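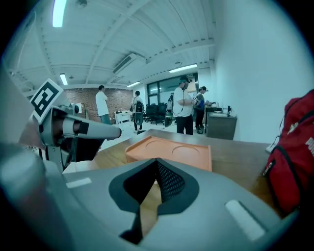
Golurlow is a duty roster and sign-in system for small hospitals, health centers and outreach clinics, the kind of places where the person who writes the schedule is also the person who gives the injections. It covers the monthly roster, shift swaps, leave, on-call lists and the daily record of who came in. Every staff member gets a printed badge with a square marker on it, a blocky black-and-white pattern inside a thick black border with white around the outside, the same general sort as the one sitting at a tilt in the photo. You hold the badge up to the tablet by the door, the tablet gives a soft chime, and your name goes green on the day's list. The badges are ordinary paper in a plastic sleeve, so when one goes through the wash (and one will go through the wash!) you print another from the office and carry on with your morning.

Who we made it for

We started Cinedlow after years of working in and around district health offices, where we saw an awful lot of rosters drawn up with a ruler and a pencil. Some of those rosters were beautiful. We still have a few. The trouble began once the paper was pinned up, when somebody's mother fell ill, somebody else was sent on a training course, and by the second week the sheet was so full of arrows and initials that the night nurse had to phone around to find out whether anybody was coming to relieve her.

Golurlow was written for that second week. It is meant for sites with a handful of staff up to a few hundred, with mixed cadres, shared cover between departments and an internet connection that comes and goes. If you run a large teaching hospital with its own payroll department, you may well find it too plain for you, and we'd rather tell you that now than after you've filled in the order form.

How the roster works

You begin with your people and your posts. Each person has a cadre (midwife, clinical officer, lab technician, records clerk and so on, and you can add your own), a contract type, and a list of the units they are cleared to work in. Each post has a shift pattern and a minimum cover level. When you press Draft, Golurlow lays out the month, shares nights and weekends as evenly as it can, and marks in yellow any shift it could not fill within your rules.

We want to be clear that a draft is a draft. It does not know that two of your nurses share a ride from the same village, or that the new graduate should not be alone on maternity just yet. You can tell it those things in the Notes and Pairings page, and most in-charges build that list up gradually over the first few months. Everything in the draft can be dragged somewhere else, and if your change breaks a rule you'll get a short message saying which rule, with a button that lets you go ahead anyway. You know your ward and we don't.

Swaps and leave

A swap needs three taps: one by the person asking, one by the person agreeing and one by the in-charge. Until the third tap, the roster stays as it was, and everybody can see that a request is waiting. Staff without smartphones can do the whole thing by text message, using short codes printed on the back of their badge. It took us longer than we like to admit to get the text version working properly, and it's now the part of the system we get the most thank-you notes about.

Leave balances are kept in days or in hours, whichever your employer uses. Study leave, maternity leave and compassionate leave each have their own column, and you can set blackout dates for things like a vaccination campaign or the big stock count in November.

The Fodex door station

The sign-in tablet is sold as part of a small kit we call the Fodex. It comes with the tablet, a wall bracket with a key lock, a charging cable long enough to reach an awkward socket, and a battery pack for power cuts. The tablet stores every sign-in by itself and sends them on when it finds a network. At the Dervishi health center, where we did our first long trial, the mast was down for days at a stretch, and the records came through in the right order once it was back up.

A few practical things about placing it. Mount it at chest height, out of direct sun, somewhere people walk past naturally on the way in. Glare on a badge sleeve is the usual cause of a slow read, and tilting the badge slightly nearly always sorts it out. Please don't put it in the in-charge's office. Staff will feel they are reporting to the principal, and you will have a line at seven in the morning.

The Fodex reads badges only. It does not take fingerprints, store faces or track phones. Several customers have asked us to add those, and so far we have said no, partly for the sake of staff trust and partly to keep the price where it is.

Reports for the district office

At the end of each month Golurlow produces a staffing return with filled posts, vacant posts, hours worked by cadre, and shifts that ran below minimum cover. It saves as a spreadsheet or as a page you can print and sign. If your district has its own form, send us a clean copy and we'll set up the return to match it, which is included in the price for one form per customer.

District teams can also have a viewing account across all of their sites. One of our longest-standing customers looks after 27 clinics this way and uses the vacancy list to decide where newly posted staff should go first. The viewing account shows numbers by cadre and site. Names and leave reasons stay with the facility unless the facility chooses to share them.

What's in the box, and what it costs

The starter package is $760 for the first year and includes:

One Fodex door station with bracket, cable and battery pack
Golurlow roster software for one site
Blank badge stock and sleeves for 30 staff
Printed setup guide, plus the wall poster for the staff room
Two remote training sessions for your in-charge and a deputy
Support by phone, text and email for the full year

Extra door stations, badge stock and additional sites are priced on the order form. Groups of sites ordering together should write to us before filling it in, as we can usually do better on shipping when everything goes in one load.

Setting up

Most sites are running within a week or so. You send us your staff list in whatever shape it's in (we have happily worked from a photographed exercise book), and we load it, check the cadres with you and send back a file of badges ready to print. Your first training session covers drafting and editing a roster. The second is best left until you have a real month behind you, when you'll have real questions.

We do suggest keeping your paper roster going alongside for the first month. It's a bit of extra work, and we're sorry about that, but staff settle more quickly when they can see the two agree.

Languages and settings

The screens are available in 23 languages, and the text message service in most of those. Each staff member can choose their own language without changing anyone else's. Dates, week start and shift names follow your site settings.

Returns and repairs

If a door station fails in the first year, we send a replacement and a prepaid label for the old one. Cracked screens are covered once. Software can be canceled at the end of any year, and we'll give you a full copy of your records in spreadsheet form before the account closes.

Talking to us

Nuno Carvalho looks after new customers and is glad to walk you through a live roster before you decide. He runs an open demonstration online every Wednesday, with plenty of time left for questions, and you are welcome to bring the whole team, have your lunch and keep your cameras off. To book a place or ask for an order form, use the contact page and mention how many staff you have and what sort of internet connection you're working with.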